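HIST 217: Labour and the Clock
Week 5 notes — Who owned the time?

Before the factory bell, most people in Grulamville told time by the light and by how annoyed the cows were. The Penadus mill changed that. Its 1840s rule book has 117 clauses, and a good third of them concern lateness. Talking gets four. Fire gets one.

Note that the mill kept the only reliable clock in town and forbade workers to carry watches. Draw your own conclusions — the weavers certainly did, and their petition is in your reader.
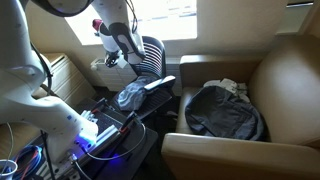
Thompson's argument about task time and clock time is the obvious starting point, and you should read it before you disagree with it. Stockdale (Barry, no relation to the building) thinks the shift was slower and messier, and uses the Bresthorpe wage ledgers to show hands still skipping Mondays well into the 1860s. Saint Monday died hard, as anyone teaching a morning tutorial can confirm.

For tutorial: bring one clause from the rule book and 600 words on who it favoured. Email late work to Cherry Mae Lumanlan, who does own a watch.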